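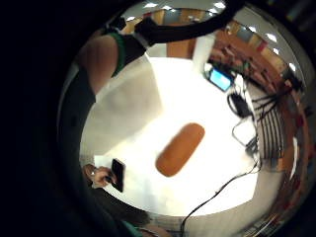
Week 6: Hand-held grippers, wide lenses, and what a comparison is worth

Instructor: Natalia Arellano
Read before lab. Bring your logging sheet from Week 5.

1. Where we left off

Last week we went through the sales sheet for the Flalard hand-held gripper and the shorter one for the Tito. Both say you can collect demonstrations by hand, with no arm in the room, and then train a policy that runs on an arm. I have no quarrel with the idea. My quarrel is with the word "any", which turns up on both sheets: any room, any operator, any object. Keep a pencil near that word whenever you see it.

The lab handout from January treated the two grippers as if the only difference were the fingers. Please cross that section out. They also differ in weight, in trigger travel, in where the camera sits and in how the clock on the recorder is set. If you change five things and the success rate moves, you have learned that something moved it.

2. The lens

A very wide lens on the wrist is attractive for good reasons. The object stays in view when the hand turns. You get the table edge and a good part of the room, and tracking software likes a room with plenty of corners in it.

The costs are listed less often. Straight edges bend near the rim of the circle. An object at the middle of the image and the same object near the rim have different shapes as far as the pixels are concerned. A bright white tabletop can wash out, and then the outline of a pale object is mostly a guess. The operator's own hand can take up a large share of the picture, and so can people standing nearby.
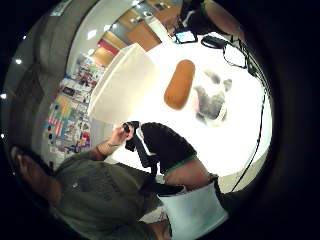

Ask yourself what a learner would pick up from footage with people in it. It has no way of knowing that a green T-shirt has nothing to do with the task. If the same person is at the same corner of the table in all your training episodes and absent at test time, you have changed the input, and you should say so in the report. Masking helps a little. Masking done by the group that wants the result to look good helps less than they think.

The same goes for cables. I have read three student reports that describe the workspace as "clear" when a black cable ran across the side of the table the whole time. Write down what is on the table. All of it.

3. Counting attempts

The Matlala comparison (your reading for this week) reports 1153 episodes, which sounds like plenty. Go to the appendix and you find that they come from 14 operators, and that one operator contributed roughly 400 of them. So a third of the evidence is one person's habits. The paper's main claim, that the soft-finger gripper is easier for new users, rests on the remaining operators, and the authors never break the numbers out that way.

Look also at the discard rule. They dropped 52 episodes for "tracking loss". Which gripper were they from? If most came from the one that did worse, fine. If most came from the winner, the ranking could change. We don't know, and I wrote to ask and have had no answer.

Terms you should be able to use correctly by the end of lab:

Episode – one recording, from trigger armed to trigger released.
Attempt – one try at the grasp. An episode can hold several.
Discard – an episode removed by a rule written down before recording.
Excuse – an episode removed by a rule written down afterward.

The last one is my own term, but I do grade on it.

4. Choice of objects

A smooth oval object and a plush toy are a decent pair to start with. The first tells you something about alignment: come in at the wrong angle and a rounded surface may slide out of the fingers. The second forgives nearly everything. Soft toys give when squeezed, and a sloppy grasp often holds. For that reason I do not accept a success rate averaged over both. Report each object on its own line, even when the table gets ugly.
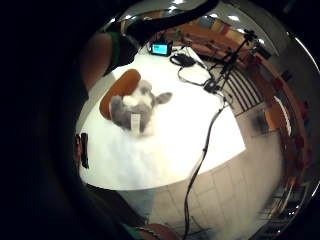 Plush toy with tag, wide-angle view from a hand-held gripper. The operator's hand takes up the dark area at left.

Tags, ears and limbs matter too. Decide before recording whether a lift by the tag counts as a grasp. The Fitley scoring guide says yes. I say no, and for this course my answer wins, but note in your report that the guide differs.

5. For lab

Work in pairs. One records, one keeps the sheet, and you swap halfway through.

Use both grippers with both objects. Toss a coin for the order and write the order down. Do not start with the one you like.

Before the first episode, write your discard rule in one sentence and sign it.

For each episode, note who is standing where, which lights are on, and any screen that is lit on the table.

Mark occlusion by eye as low, medium or high. Your partner marks it separately, without looking at yours. Hand in both columns. Where you disagree, leave the disagreement in.

6. Questions for the write-up

Could your result be explained by practice alone? You will be better at the end of the hour than at the start, with either gripper.

What would you need to see in order to change your ranking? If you can't name anything, the ranking came from somewhere other than the data.

Would the result hold with the narrow lens? Guess, give your reason, and label it as a guess. We test it in Week 7, provided the replacement mount has arrived.

Write-ups are two pages at most, plots included. Late ones go in the tray outside my office.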